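Custdale House - Bedrooms and Linen Gallery
Published 2026-02-16

The residents' bedrooms at Custdale House were refurnished over the winter, and the household team has been making up the beds with the new linen as each corridor is completed. The gallery on this page records that work for residents, families and prospective visitors. The linen was supplied by Soltani of Tullton under a single order of 639 items, which covers both floors and the two guest rooms.

Residents were invited to choose their own bedding from a selection of plain and printed sets. Plain colours had been the rule in the house for many years, and the change was made following requests received at the residents' meeting.
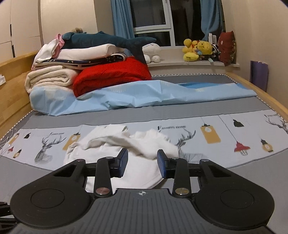
Printed sets proved the more popular choice, and a further delivery is expected in March. Families who wish to bring bedding from home may continue to do so, provided that each piece carries a name label.

Printed sheet, pendant lamp design
Deer heads with branching antlers and hanging lamps in mustard yellow, red and black, on a pale grey-white ground. The words "Fashion home" appear in script between the drawings. A crumpled white cloth lies on the bed.

Care of the linen
Sheets are changed weekly and on request. Small white items are washed separately from the prints - residents are asked to leave them on the bed on the morning of collection.

Storage
Spare sets are kept in the linen room on the first floor, on shelves marked by corridor. A limit of four sets per resident applies.

Enquiries about the bedrooms, or about linen for a new resident, should be addressed to Octavian Sârbu, Household Services Manager, at the main office. Viewings of the guest rooms can be arranged on weekday afternoons - please allow two working days for a reply.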